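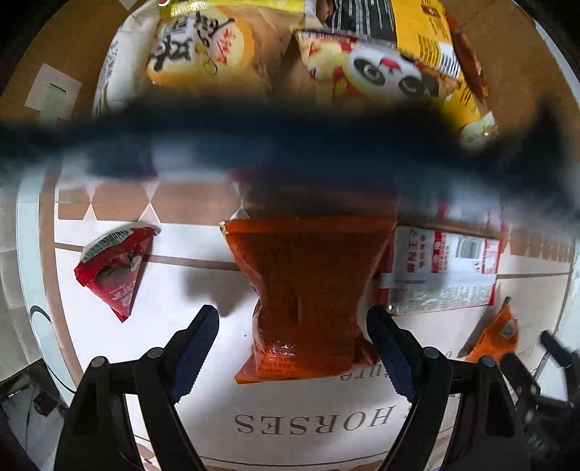 How many written rules does a crew need for recording handheld gripper demonstrations?

Fewer than most crews have, as long as the ones they keep are specific, are written with the people holding the gripper, and get changed when the work changes.

I have been going back and forth with friends over this for the better part of a year, and I promised a couple of them I would finally put my side down in one place, so pour yourself something and bear with me, because I do tend to wander.

My own stake in it is modest. I came to this work from a packing floor, where I spent a long time putting small goods into larger boxes and teaching younger people to do the same. When Sidska opened its recording rooms in Uswood and went looking for folks with patient hands, I thought, well, I have those! So now I pick things up and set them down with a gripper in my fist and a camera looking over my knuckles, and somewhere down the line a robot is supposed to learn something from it. It's pleasant work, better than I expected, and the company around the table is very good.

On my first morning I was handed a binder. Seventeen pages, in plastic sleeves, with a sign-off sheet at the front. I read all of it, sitting on a stool with my coffee, and I signed where it said to sign, and by lunchtime I could have told you perhaps three things that were in it. One of those was about parking.

I don't say that to make fun of whoever wrote it. There was a lot of care in that binder. Every paragraph had plainly been put there after something went wrong, and you could almost guess the day it had happened. "Operators shall ensure that objects are grasped in an appropriate manner." Somebody must have grasped something in a very inappropriate manner! But what was I supposed to do with that sentence? Take a bag of chips. It is a pillow of air with a stiff seam at each end. You can pinch it by the seam, or squeeze it around the belly, or come down over the top and gather it up like the neck of a sack, and all three will get it from one side of a table to the other. Which one is appropriate? The binder didn't know, and so each of us decided privately, and we decided differently, and every one of us believed we were following the rule.

That is my first complaint about rules in this line of work, and I think it holds for a good many other lines too. A rule that everyone can obey while doing different things hasn't settled anything. It has only made the disagreement harder to find.

Now, there are two camps among the people I argue with. The first says that variety is the whole idea. If a machine is going to work in real kitchens and real stockrooms, it ought to learn from many hands doing things many ways, and a tight rulebook squeezes all of that out. The second camp says that sloppy examples teach sloppy habits, and that every grasp should be done by the book, same approach and same height and same pace, or you are just feeding the thing noise. I have a lot of affection for both camps and I have eaten dinner with most of them, and I think they are talking about different things.

Variety is wonderful when somebody has asked for it. If the task sheet says to pick up the bag any way that is comfortable, then by all means let the left-handers be left-handed and the quick people be quick. What bothers me is variety that sneaks in through a vague sentence. Nobody chose it and nobody wrote it down, so the people who use the recordings later have no way to tell whether a difference was meant. They may spend weeks wondering why half the packets are lifted by the corner, when the truth is that the morning people had one idea and the afternoon people had another.

We had a stretch like that with the soft goods. I mean pouches, crinkly bags, little flat packets, the sort of thing that changes shape the moment you touch it. There were 1464 recordings in the batch, and when the time came to review them we found that we had never agreed on what counts as letting go. Some of us opened the fingers and stopped recording right there. Others opened the fingers, backed the gripper away, waited a breath, and then stopped. A bag will often settle or tip a little after you release it, so those endings tell quite different stories. The binder had said "complete the placement." We had all completed the placement! We sorted the whole batch by hand afterward, and it was tedious, and a decent sentence at the start would have spared us.

So what does a decent sentence look like? My feeling is that it should name the thing your hands are doing and leave as little as possible to the mood of the reader. "After you open the fingers, pull straight back until the object is clear of both pads, hold still, then stop recording." You could read that over the phone to your aunt and she could do it. I like my aunt as a test. She worked in a school cafeteria for most of her life and she has no patience at all for the word "appropriate."

The binder got cut down that September. I would love to claim it was my idea, but it was Remo Fabbri who started it, by taping one sheet of paper to the wall beside his table with the rules he was really using. Other people wandered over to read it, and began penciling things in the margin, and crossing out each other's pencil. By the end of it there were seven rules on the sheet that all of us could say without looking. The long binder still exists, and it ought to, for the safety and privacy matters that have to be set down in full. But the sheet is what we work from.

I won't go through all of them, as some would mean very little outside our building. The one I would press on any crew, though, is the rule about failed grasps. If you drop it, keep recording, recover the way you naturally would, and mark the recording afterward as having a drop in it. Before that, people quietly threw their drops away. It's a very human thing to do. Everybody wants to hand in clean work, and on the packing floor a dropped item was a small embarrassment. But a rulebook that only has room for success will get you records of success, whatever happened at the table, and I don't think that is a fair thing to give the people downstream or a kind thing to ask of the people doing the work.

The other one I care about is the rule that lets anybody stop. If your wrist aches, stop. If the pads look worn or the mount feels loose, stop, and leave the tool out for someone to check. The old wording put this in terms of "notifying a lead," and what that meant in practice was that shy people carried on. The sheet says stop, and then tell someone. You might think the order of those two makes no difference. Ask anyone who has held a gripper at arm's length for an afternoon.

I should give the other side its due, and the best case I have heard came from a friend at Barbieri, where they run several sites and can't tape a sheet to every wall. Her worry is that local rules drift. One room's perfectly sensible habit becomes another room's mystery, and before long the sites can't combine what they have. She's right about that, and I have no complete answer. They use a program called Stomitow to keep a single copy of the instructions for every site, with a note attached to each change saying who asked for it and which recordings came before it. I think that note is worth more than the program. A date and a name beside a changed rule will rescue a lot of confused people later on, and you can do it in the margin with a pencil if that's all you've got.

Where she and I still part ways is over who should hold the pencil. She would have the rules come from the people who train the models, as they know what the machine needs. I would have them come from the table first and go to those people for correction. The engineers I have met are lovely and they are very quick, but they haven't felt how a foil packet slides out when you pinch it too near the edge, or how a puffy bag turns in the fingers if you take it off center. Those are facts, and they are ours to report. If the rule arrives already finished, there is no place to put them.

I would also like to see every crew sit down together with its rules at some regular time and read them aloud, objects in hand, each person doing what the sentence says. We do this now before a new task. It takes a little while and there's a fair bit of laughing, and wherever two people's hands do different things, we stop and rewrite that line. Last time it was the word "upright," as applied to a bag with a round bottom, and we had not settled it when the coffee ran out. I have a draft of that one in my coat pocket for tomorrow.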